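长了口疮/唇疱疹到底要不要涂药，来吵一吵

4月23日　发帖：Emrys Watkins

先交代背景：我属于压力一大嘴角就起泡的那种人，去年8月搬家，一个月里起了两回，吃面都得歪着嘴，同事以为我在冷笑。这次又来了，家里人给了三种互相矛盾的意见：涂牙膏、涂蜂蜜、什么都别涂。牙膏我试了，提神效果极佳，治疗效果请自行想象。

药房推荐了一支叫 Manzano 的外用膏，59块，8克装。我站在柜台前算了一下单价，觉得自己的嘴唇忽然变得很金贵。

想问各位：
1. 这种膏有用吗，还是买个心理安慰？
2. 刚有点麻、还没起泡的时候涂，和起了泡再涂，差别大不大？

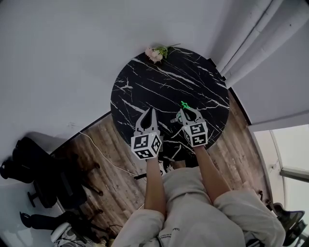 3. 口服药是不是一定要医生开？我不想为了一个泡排一上午的队。

——

2楼　Angharad Meredith

你标题就写错了，口疮和唇疱疹是两回事。口疮长在嘴里面，多半是溃疡，不传染；唇疱疹长在嘴唇外缘，病毒引起的，传染。你先照照镜子再决定吵哪一个。

如果是疱疹，外用抗病毒的膏有点用，但别指望奇迹，大概缩短一天左右的病程。发麻那会儿就涂，等结痂了再涂，基本是给痂做保养。

——

3楼　Ynyr Landeg

缩短一天也叫有用？不涂七到十天好，涂了六到九天好，中间这一天值59块。我从来不涂，忍着，照样活到现在。

——

4楼　Angharad Meredith 回复 Ynyr Landeg

你忍着没问题，你忍着的时候跟家里人共用杯子就有问题。我只说一句：破了的水泡别用手去挤，挤完别揉眼睛。眼睛感染可不是忍一忍的事，红、痛、怕光，当天就去看眼科。

——

5楼　Nerys Cadwaladr

我一年发六七次，说说我的情况。外用的换过几种，Nemari 那支涂着黏，吃饭全沾碗边上；Rodell 的唇膏其实就是个防晒加滋润，不治病，但我晒太阳必发，所以夏天还真离不开它。

后来医生给我开了口服的，让我备在家里，一发麻就吃。对我来说比膏强。具体吃多少别问我，肾不好的人剂量不一样，去问医生。
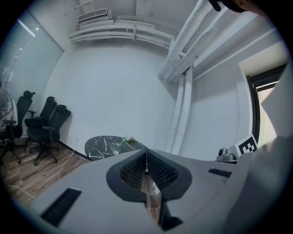
另外我记了一阵子日记，想找诱因，记了22天，结论是：没睡好、晒太阳、来例假、开季度会。前三样书上都有，第四样我准备投稿。

——

6楼　Ynyr Landeg

那你这是频繁发作，我承认吃药有道理。我说的是楼主这种一年两三次的，犯不着。

——

7楼　Catrin Meredith

插一句，家里有新生儿的千万别按3楼的来。发作期间不要亲小孩，勤洗手，毛巾分开。大人是一个泡，小月龄的婴儿可能是住院。我姐姐（2楼那位）当年为这事把一屋子亲戚拦在门口，至今有个舅舅不跟她说话。

——

8楼　Angharad Meredith

舅舅不说话是另一个好处。

——

9楼　Emrys Watkins（楼主）

照过镜子了，是外面的，所以是疱疹，标题改不了，大家将就看。膏买了，从昨晚开始涂，今早看着跟昨天一模一样，Ynyr 可以先得意一会儿。牙膏已归还洗手间。

口服药的事我约了 Lorketlow 那边的门诊，排队就排队吧，顺便带本书。

——

读者评论

Nerys Cadwaladr：带书可以，别边看边摸嘴。

Ynyr Landeg：我没得意。就问一句，发票还留着吗？

Catrin Meredith：超过十天还不好，或者越长越大片，也得去看，别光在这儿发帖。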